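Can a machine put away the laundry yet?
Home & Workshop Automation > General 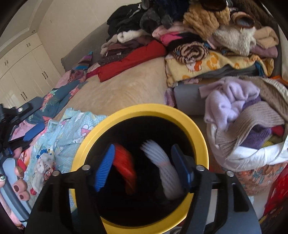 fernhollow
Sorting clothes on the bed is the chore I would pay the most to be rid of. Vacuuming is solved for me, dishes are mostly solved. Clothes are still all me. Has anyone here got a machine doing any part of it, at home or at work? I don't mean washing and drying. I mean everything after the basket.

Armindo Matos
No. I run the finishing side of a small laundry in Osley. We have a sheet folder that does 230 pieces an hour and I would not give it up. It does flat things that a person feeds in by the corners. Give it a sweater and it stops.

tcollado55
I think that's too gloomy. Picking cloth out of a bucket is close to working. Fabric is forgiving, you can grab it nearly anywhere and you won't break it. Two ridged pads closing on a knit will hold it fine. I've seen arms clear a full tub, one item at a time.

Armindo Matos
One item at a time on a good run. With ours the trouble is two things coming up together, a sock inside a sleeve and so on. And clearing a tub is the easy half. Then you have to know what you've got.

gridley_r
Look at the bed in the first post. There's a fluffy white thing rolled up next to a heap of black clothes. Is it a sweater or a scarf? I can't tell and I have eyes. I'd have to unroll it.

tcollado55
So the machine unrolls it. Same as you would.

gridley_r
With what, though? It takes me two hands and a shake, and I do it without thinking. That's the part I don't see coming soon.

fernhollow
I would settle for less. If it took things out of the bucket and made one pile of knits and one of everything else, I'd fold them myself.

tcollado55
That I would expect within a few years. Sorting by color is easier still. Red in one place, white in another.

Armindo Matos
Color is easy until you get prints. Stripes and cartoon fabric end up wherever the camera happened to look first. We tried a Fernotska sorting unit in April on 200 mixed items and took it out again. It was fine on towels. A person still had to stand next to it, so we saved no wages.

osk_bench
Shop floor view: same story with rags and gloves. Parts in a tray, yes, all day. Anything soft goes to a person. I quit arguing with salesmen over it.

fernhollow
OK. Folding it myself tonight then. If anyone does try a sorter at home, please post what it cost and how often you had to step in.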